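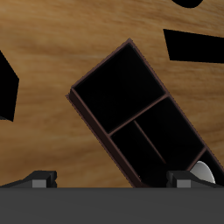

DATA CARD / BUSINESS HISTORY

Wostley Trading Families, release 4

Partnership and marriage records for 16 merchant families who ran trading houses in the port of Wostley. The tables were typed up from firm ledgers, street directories and death notices. Release 4 adds the Solanki and Marar branches and fixes a batch of wrong birth years.

Files

families.csv: one row per family
people.csv: one row per person, with parent and spouse IDs
firms.csv: trading houses, with opening and closing years
ties.csv: partnerships, loans and seats on boards
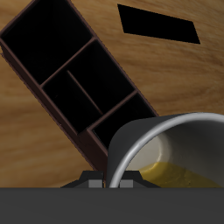 All files are UTF-8 with comma separators. Missing years are left blank. A year taken from a directory is the year of printing, so a firm may have opened earlier than the table says.

Known problems

The Marar firm changed its name 3 times and each name has its own row. Use the parent_firm column to join them.

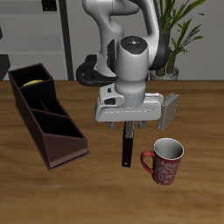 One user of release 3 wrote in to say that two of the Solanki cousins had been merged, and that the younger one never held shares in the rice mill. Both now have their own IDs. Old IDs are listed in retired.csv.

Women partners are undercounted. Many appear in the ledgers only as "widow of," and 12 of them could not be matched to a person.

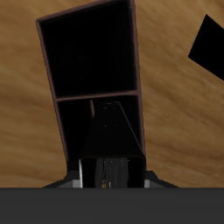
Spellings follow the earliest ledger entry, with later forms in the alt_names column. Clinico, the import house, is filed under the Marar family until its founding deed has been checked.

Next update: June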